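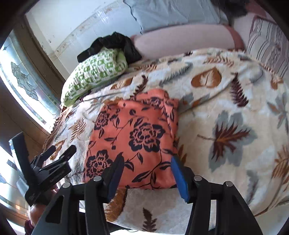 Inicio > Textiles > Técnicas de estampación > Estampado floral

Estampado floral

El estampado floral es el conjunto de motivos de flores, tallos y hojas que se aplican a la superficie de un tejido mediante color. Se distingue del motivo floral tejido, propio de damascos y brocados, en que el dibujo no forma parte del ligamento de la tela. Es uno de los repertorios más extendidos en la indumentaria, la ropa de cama y la tapicería.

Historia

Los tejidos de algodón estampados y pintados en la India llegaron a Europa en cantidad a partir del siglo XVII. Sus colores resistían el lavado gracias al uso de mordientes, sales metálicas que fijan el tinte a la fibra. El éxito de estas telas, llamadas indianas, llevó a Francia e Inglaterra a restringir su comercio para proteger a los productores locales de lana y seda. En Cataluña, la fabricación de indianas tuvo un papel destacado en la industria del siglo XVIII.

La estampación con bloques de madera convivió con las planchas de cobre y, desde finales de ese siglo, con los cilindros grabados. El cilindro permitió imprimir de forma continua y abarató el género. En el siglo XX se generalizaron la serigrafía y, más tarde, la impresión digital.

Composición

El dibujo se organiza en una unidad llamada rapport, que se repite a lo largo y a lo ancho de la pieza. La repetición puede ser directa, en la que cada unidad queda alineada con la siguiente, o a salto, con las columnas desplazadas media altura. En los dibujos de una sola dirección todas las flores apuntan hacia el mismo lado, lo que obliga a cortar las piezas de la prenda en un único sentido y aumenta el consumo de tela. Los dibujos multidireccionales admiten un corte más económico.

Según la escala se habla de estampado menudo, medio o grande. En los de gran tamaño, la flor puede quedar interrumpida por una costura si el patrón no se ha casado antes del corte. Las prendas holgadas y de pocas piezas conservan mejor el dibujo.
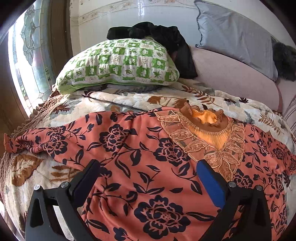 Prenda de fondo coral con flores de color azul marino y adorno de encaje junto al escote.

Color y contraste

El fondo puede ser claro, oscuro o de tono medio. En la impresión directa, el color se deposita sobre la tela blanca o ya teñida. En la impresión por corrosión se tiñe primero el tejido y después se elimina el tinte en las zonas del motivo. La reserva sigue el camino inverso y protege esas zonas antes del teñido.

Conservación

La luz intensa altera muchos colorantes. Las piezas de colección se guardan planas o enrolladas, con papel libre de ácido. El catálogo de muestrarios Delacroix, preparado por Annatjie Makhubela, reúne 163 dibujos florales, 34 de ellos con anotaciones de taller.

Véase también: indiana, serigrafía, rapport.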